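Search the site Enter keyword Go

Plarklow Residential Training Center
Gallery: White Garments and Table Linen – Folding Room

This gallery accompanies the folding section of the Center's household skills program. It is intended for enrolled residents, for instructors at the Gumede and Bravton sites, and for members of the public who are considering the program. The pictures were taken at one of the wooden folding tables. The written standard for white items follows the pictures and should be read in full before the practical assessment.
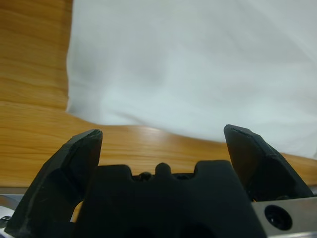 White cloth on the folding table, with a soft diagonal fold still to be smoothed out.

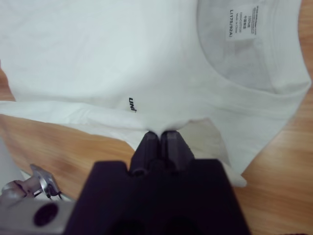
A white crew-neck T-shirt, partly folded over. The label inside the collar gives the size as L(175/92A).
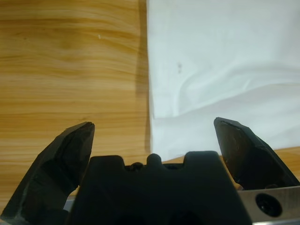
White cloth laid flat on the right, with the tabletop clear of fabric on the left.

Standard for White Items

White items are folded at a table reserved for the purpose. Residents should wipe the tabletop with a damp cloth, dry it fully, and wash their hands before the first item is laid down. Colored garments are kept on the shelves and are not to be placed on the table while white work is in progress.

Items must be completely dry. Thick areas such as collar bands, hems and side seams hold moisture longer than the body of the garment and should be checked by hand. An item that is found to be damp is returned to the drying rail and entered on the return sheet.

T-shirts

1. Lay the shirt face down with the collar away from you. Smooth from the center toward the side seams with the flat of the hand.
2. Fold one side in toward the middle of the back, starting at a point halfway along the shoulder. Turn the sleeve back on itself so that it lies within the folded side.
3. Repeat with the other side. The two long edges should be parallel.
4. Bring the hem up to a point just below the collar, then fold once more if the shirt is to be stored in a drawer.
5. Turn the shirt over. The collar should be centered and the front free of creases.

Shirts are sorted by the size printed on the label. Where a label has faded or has been removed, the shirt is measured across the chest and placed with the nearest size. Residents are asked not to guess from appearance, as garments cut to different sizing systems can vary considerably – a large in one range may sit closer to a medium in another.

Printed shirts are folded in the same way as plain ones. They should not be ironed directly over the print. If pressing is required, the shirt is turned inside out and the iron set to low.

Flat Cloths

Tablecloths and large plain cloths are first laid out in a single layer to show marks or worn areas. If a cloth is larger than the table, two residents work together and support the overhanging part so that it does not reach the floor.

The cloth is folded in half lengthwise, smoothed, and folded in half again. It is then folded across its width until it fits the shelf. Edges are matched at each stage. A cloth with a sharp crease from earlier storage should be folded along a different line where possible, which spreads the wear.

Marks are treated before the cloth goes back into circulation. The resident ties a loose cotton tag near the mark and places the cloth in the gray bin beside the sink. Pins are not permitted.

Shelving

Shirts are stacked with the folded edge facing outward, six to a stack. Cloths are stored on the lower shelves by size. Freshly laundered items go to the bottom of the stack and items for use are taken from the top, so that all pieces receive similar wear over the year.

Instruction and Assessment

The folding section is taught by Châu Lý, Senior Instructor, and assessed by Hường Đoàn of the Florkovano site. A resident completes the assessment by preparing a mixed basket of shirts and cloths to the standard set out above. Speed is not graded. Items that do not meet the standard are refolded by the resident on the same day, with guidance from the instructor.

In the last program year, 77 residents completed the section across all sites, and 2431 items were folded and returned to the shelves in the course of assessed work. The next assessment period opens in February. Residents who wish to be entered should give their name to the site office, quoting form 351.

The written standard was last revised on November 14, 2018. Earlier printed copies should be removed from folding rooms – the instructions for pressing printed shirts have changed.

Printed copies of the standard are available from the site office in regular and large type.

This website uses cookies to improve your visit. By continuing to browse, you agree to our use of cookies. Accept Read more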